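The lease on the Gisgate room allowed 25 minutes for handover. Bit-na Bang started at the door and worked clockwise, as the Cumitz form required. Door, white, closes. Extinguisher, red, at the foot of the wall. Floor, dark green, to be cleared of cable by Wednesday.

She wrote 148 in the box for the meter and initialed it.
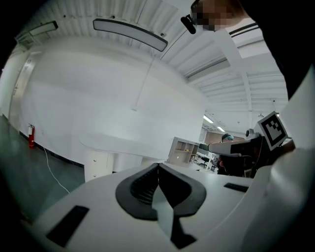
The desk was the difficulty. Chaudhary had listed it as removed in January, along with the drawer cabinet under its left end. She pulled the top drawer by its small round knob. It held a key, tagged 2, and a receipt for 400 in her own handwriting.

She had not been in the building before. She read the receipt again, entered the desk as present, and put the key in her coat.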